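4.2 Storage conditions and fat bloom

The assorted boxes were bought from Kiani in August and kept in two rooms in Dedholm, one cooled to 15 degrees and one without cooling. The surface of each piece was scored by the same person (M. Aguirre). 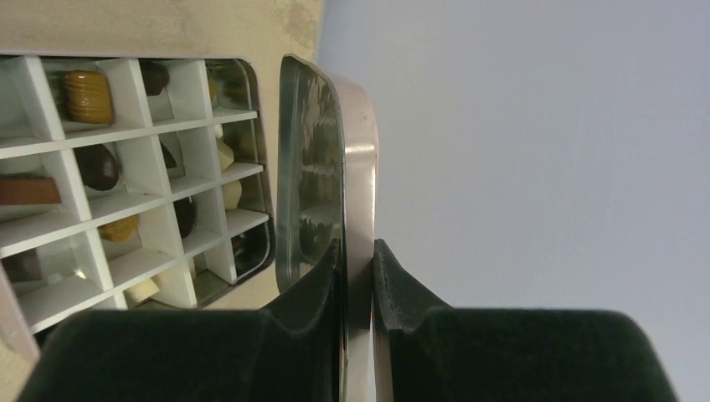
Figure 2. Assorted chocolates in a divided insert.

Bloom was scored on the scale of Skason, which gives more weight to dark pieces. We did not correct the scores for filling, although soft centers can let fat move faster to the shell.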